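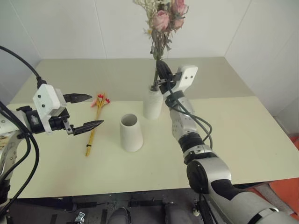 Bench test: two arms, two vases and some flowers that will never need watering.

Afiq Pattinasarany has spent most of February arranging flowers, and he would like it known that he doesn't care for flowers. What he cares about is fingers. Delley, the small workshop where he tests grippers, has been asked to choose between two sets: the Kokari, a soft pad with plenty of give, and the Lumenta, which is stiff, black and comes to a point.

The job is simple to describe. Pick up a bunch by its stems and put it in a vase. A child of three can do it, though the child may also eat a petal. Each set gets 100 tries, with the bunch laid down at a fresh angle every time.

The Kokari went first and was very gentle. It was so gentle that the stems slid out of it 20 times. The pointed fingers get under a thin stem far more easily, but they have firm views on petals, and Pattinasarany keeps a jar of the casualties on his desk.
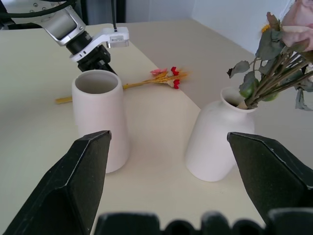 Working distance: the table as the wrist camera gets it, pointed fingers at the ready.

Then there is the matter of seeing. A camera on the wrist has a fine view of the stems until the fingers close over them – roughly the moment one would like to look. Pattinasarany leans on the second arm's camera for that part, and grumbles about the cables.

He is leaning towards the points. The roses were not consulted.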